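Taking Computers Apart with Care: A Conversation with Adaeze Sani

Falstead Reuse Service, Staff and Programs

Adaeze Sani has supervised the desktop teardown bench at the Falstead Reuse Service since the service moved to its present building on Whitlock Road. Last year the bench processed 3,631 computers, of which 797 were returned to use in schools and public offices. The remainder were separated into parts and materials.

Ms. Sani received us at the close of the morning shift. She described the work as "mostly a matter of order," and explained that a tower is laid on its side and opened before any decision is made about its future.

"People expect us to begin with the screwdriver," she said. "We begin by looking. An open case will tell you a good deal about how it was built and which parts will come out easily." 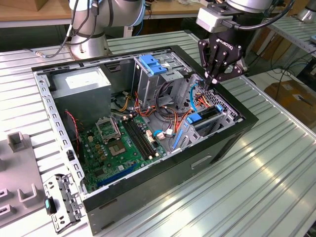 What is removed first from a desktop computer?

The memory and the processor, in that order, after the power cord has been disconnected and the case opened. Ms. Sani prefers to have these two parts bagged and labeled before any of the larger components are touched.

She speaks with particular firmness on the subject of processor sockets. Where the contacts are in the socket itself, a careless sleeve or a dropped screw may bend them, and the board can then be used only for scrap. "I ask new staff to keep their hands away from an open socket," she said. "If they have a cover for it, they should put the cover on."

The drives follow. Every drive is recorded against the number of the computer it came from and held in a locked cabinet for 48 hours, during which the donor may still ask for its return. It is then erased or destroyed under the Undalov procedure, which the service adopted in July.

Ms. Sani has a high regard for cases in which the drive cages can be released by hand. Colored latches, she noted, are a courtesy from the designer to the repairer, and blue is the color she has come to look for. 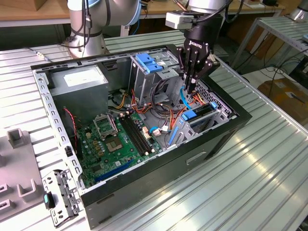 Photo courtesy of Falstead Reuse Service

Cables receive less attention from visitors than they deserve, in her opinion. The power supply and its leads come out as a single piece, and staff are instructed to free each plug by its housing and never by the wires. "A cable that has been pulled may look perfectly sound," she said. "It goes into another machine, and the fault goes with it."

An experienced member of staff can complete a standard tower in 15 minutes. Ms. Sani does not publish individual times and has declined requests to do so.

The service will begin accepting computers from the Trorkwood district this fall. Residents may deliver them to the Whitlock Road entrance on Saturday mornings, and are asked to keep power cords with the machines they belong to.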